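4.2 Surface clutter and the drawer problem

Most of the clutter we logged in the bedroom sets was not on the floor. It was on the nightstand. Small top, close to hand, gets everything. Snack bags, bowls, bottles, whatever came in with the person at night. We coded 59 nightstand setups in the Hikville rooms and 21 in the Halliday rooms, same sheet for both, same two coders. Disagreements were talked through on Friday and the sheet fixed before the second pass.

Each item got a place code (top, open shelf, drawer, floor box) and a class code (food packaging, dish, drink container, cloth, other). Posture was coded too: upright or on its side. We added that one late. A bottle lying down takes up a lot more of a small top than a standing one, and it can roll, so counting items alone under-states how full the surface is. Earlier work on desk clutter mostly skips this.

Figure 3 gives one setup with three of the four place codes in use. The top holds a blue chip bag, a shallow white bowl and a clear bottle on its side. Lower drawer is all the way out, with a red can inside and a small pale yellow-beige item partly over it, either a sponge or a folded cloth. The second chip bag, yellow, is in the cardboard box on the floor. Open shelf coded from the sheet only.

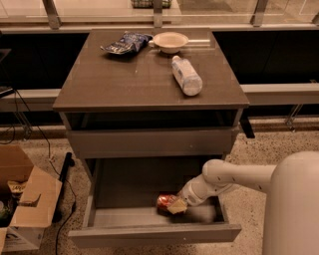 Figure 3. Nightstand setup, lower drawer open. Floor box at left.

4.3 Coding rules for drawers and boxes

Drawers gave us the most trouble. An item under another item is still one item, but its class code often can't be settled from a single view. For those we allowed a double class (cloth/other) and kept both in the table. Dropping them would of made the drawers look tidier than they are. Closed drawers were coded "not seen", never "empty". The middle drawer in Figure 3 is a "not seen" case.

Floor boxes were treated as a place, same level as the drawer. We went back and forth on this. In the Gekine scheme a box next to furniture counts as trash by default, and its contents are left out of the total. We don't think that holds for bedrooms. People keep things in boxes for months, and a bag in a box might be full, half full or done with. Contents were coded by class only, no guess about whether the thing was wanted.

Food packaging away from the top was kept as its own line, since storage advice usually treats the drawer as the place for non-food items. The Bultilero checklist, for example, has a drawer line for "personal items" and no line for food or drink at all. A can in a drawer has nowhere to go on that list. We added a line for it.

Limits. One type of furniture, small tops, no lamps or chargers coded. Cords on the floor near the nightstand were noted in the margin but not anlyzed. Posture codes are per item and don't say which way a thing points, so two bottles that block very different parts of the top get the same code. Area covered would be better, left for the next round.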